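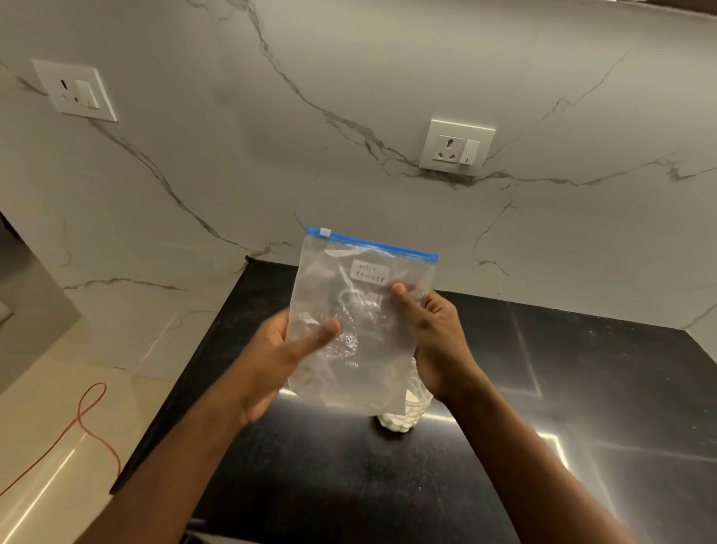
## ジッパー袋、洗って何回使ってますか?

**koharu_pan**
パン焼き歴だけは長いkoharuです。うちは粉ものを全部ジッパー袋に移して、手書きのラベルを貼ってます。スキムミルク、全粒粉、ココア、きな粉。で、使い切ったら洗ってまた同じ粉を入れてたんですが、遊びに来た妹に「え、それ洗うの?」と引かれまして……。みなさんどうしてます?

**tetsunabe**
洗います。ただし肉と魚を入れた袋は即捨て。粉とパンくらいなら、ジッパーがバカになるまで使いますね。

**Oselari堂**
私は粉ものこそ洗わない派です。角に水が残りやすくて、乾いたつもりで入れたら粉がダマになったことがあって。同じ粉を足すだけなら、払って乾拭きで十分じゃないですか?

**koharu_pan**
>Oselari堂さん
ダマ、わかります! 私もきな粉でやりました。でも乾拭きだけだと古い粉が隅に残りませんか? スキムミルクは脂肪が少ないとはいえ、なんとなく気になって。

**yomogi52**
継ぎ足しは反対。古い粉と新しい粉が混ざると、いつ開けたものか分からなくなります。虫が出たとき全部捨てるはめになりますよ。うちは一度、小麦粉を丸ごとやられました。泣きながら棚を拭いた……。

**Oselari堂**
>yomogi52さん
いや、継ぎ足しとは言ってないです。空になった袋に新しいのを入れる話。書き方が悪かったかな。

**yomogi52**
ごめんなさい、早とちりでした。それなら乾拭きでもいいのかも。でも私はやっぱり洗いたいなあ。

**tetsunabe**
乾かし方の話をすると、裏返して菜箸を立てた瓶にかぶせておくと早いです。冬は一晩じゃ無理なので二日。ジッパーの溝だけは最後に布巾でなぞってます。

**まめ太郎**
そもそも袋やめて瓶にしたら楽ですよ。私は去年、保存瓶を2,000円分まとめて買って全部移しました。中身が見えるし、計量スプーンがそのまま入るし、もう戻れません。

**koharu_pan**
>まめ太郎さん
瓶、憧れるんですけど、うちは引き出し収納で高さが足りなくて(涙)。袋だと立てて並べられるのがありがたいんです。あと、落として割った前科が二回あります。

**tetsunabe**
瓶は重いしね。袋は減ったら減っただけ薄くなるのがいい。

**まめ太郎**
それは認めます。ただ、袋ってスプーンですくうと口の内側に粉がついて閉まりにくくなりません? あれが嫌で。

**Oselari堂**
口を外側に折り返してからすくうと、だいぶましになります。スライダー付きだと折りにくいので、私はスライダーなしを選んでます。

**koharu_pan**
私はスライダー付き派です。指で押して閉めるタイプは、閉めたつもりで隅が開いてるんですよね。引き出しの中がココアまみれになった日のことは忘れません。

**nishibi**
横から失礼します。ラベルはどうしてますか? マステに油性ペンで書いてるんですが、洗うとはがれるし、冷蔵庫に入れると端から浮いてきます。

**koharu_pan**
>nishibiさん
白い小さいシールに手書きです。字はガタガタですが、読めればいいかなと。洗うときはラベルのところを避けて、内側だけ振り洗い。それでもだめになったら貼り直します。

**yomogi52**
ラベルには開封日も書いたほうがいいですよ。名前だけだと結局いつのか分からない。うちは「強力粉 3月22日開封」みたいに書いてます。

**tetsunabe**
日付は書いても見ないなあ、自分は。匂いで判断。

**yomogi52**
>tetsunabeさん
スキムミルクを匂いで判断するのはこわいです! 湿気ると固まるし、匂いだけじゃ分かりませんって。

**tetsunabe**
うちは一週間でなくなるので……パンに毎回入れてるから。

**nishibi**
シール、やってみます。百均のでいいですよね?

**koharu_pan**
百均ので大丈夫です! 貼る前に袋の表面をしっかり拭いておくと、もちが全然違います。私はとりあえず、粉の袋は洗って二日干す、ラベルに開封日を足す、でやってみますね。tetsunabeさんの菜箸と瓶のやつ、今夜さっそく試します。

**まめ太郎**
瓶派はいつでもお待ちしてます。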